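Gukilport Coated Peanuts, Mixed - Bulk Carton

Item 2716

Crunchy peanuts in a baked flour shell, packed in clear bags and sold by the carton to cafes, bottle shops, canteens and corner stores. The mix is seasoned with soy, salt and a little sugar. It is savoury first, with a mild heat that most customers will not find strong.

Geltetti has carried snack lines for the trade since 1968, and this one sits with our bar snacks range. It sells well beside plain crackers and dried peas, and it holds its crunch in an open bowl for most of an evening service.

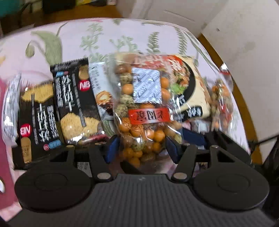 Coated peanuts in the clear bag, with soda crackers alongside. Crackers sold separately.

Storage and shelf life

Keep cartons off the floor in a cool, dry place, away from direct sun. Unopened bags keep for eight months from the packing date. Once a bag is open, tip the contents into an airtight tub and use them within two weeks. Do not refrigerate. Throw out the freshness sachet when you open the bag - it is not food and should never go in the serving bowl.

Allergens

Contains peanuts, wheat and soy. Packed on a line that also handles sesame and tree nuts. Not suitable for young children, as whole nuts are a choking hazard.

Ordering

Sold by the full carton only. Mixed cartons are available on request with the Tallach broad beans or the Papadopoulos salted chickpeas, at the same carton price. Metro orders placed before 8 am go out the same day. Country orders leave our warehouse the next working day and travel by road freight.

Prices are shown once you log in to your trade account. New customers can apply through the accounts page, or ask Selma Dimitrov in trade sales for a form. For damaged cartons, keep the packaging and contact Kastriot Stojanović in dispatch with your invoice number.

The next shipment is due in October. Back orders are filled in the order we receive them.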